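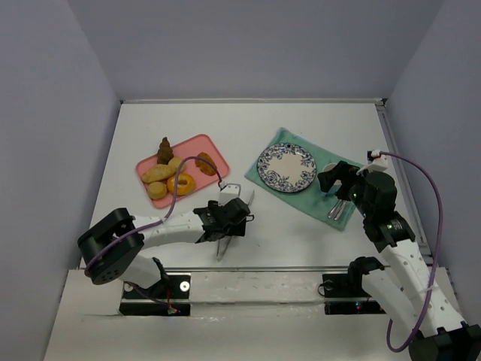
Search the list archive Go Advanced

Subject: Re: Who built the Joline gondola?
Last updated: January 29, 2026

I have now been through both boxes at Hornisstead and can report that the early airship people wrote a great deal and dated almost none of it.

The museum label says the Joline was "built by Correa", full stop. The Correa order book tells a smaller story. They supplied the envelope and the netting, and sent 3 letters asking to be paid for them. The gondola doesn't appear anywhere. What does appear, on the back of a timber bill, is a delivery of 160 feet of ash to the shed at Akwood, signed for in June with the year left off, presumably to annoy me.

So my money is on Akwood for the framework, with Correa getting the credit through having the nicer letterhead. I'd still like to see the engine mounts explained. The two surviving drawings disagree about which way round the propeller went, and one of them has it somewhere I wouldn't care to sit.

On the first ascent, the local paper has her staying up until tea. The shed log has her in a hedge well before that - I know which I believe. 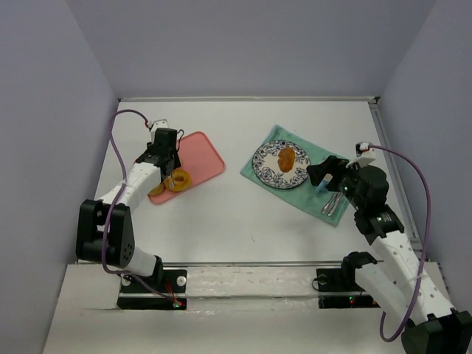
Joline Correspondent wrote:
> The ash proves less than you think. Akwood were
> forever mending the shed doors, and 160 feet would
> just about do it. Has anyone compared the gondola
> joints with the Akwood glider at Hornisstead? Same
> pegs, same joiner, I'd say.

Fair point about the doors. I haven't looked at the glider's joints, as it hangs from the ceiling and they won't lend me a ladder. I'll ask again when I take the boxes back.

We use cookies to keep you signed in to the list. Accept Manage settings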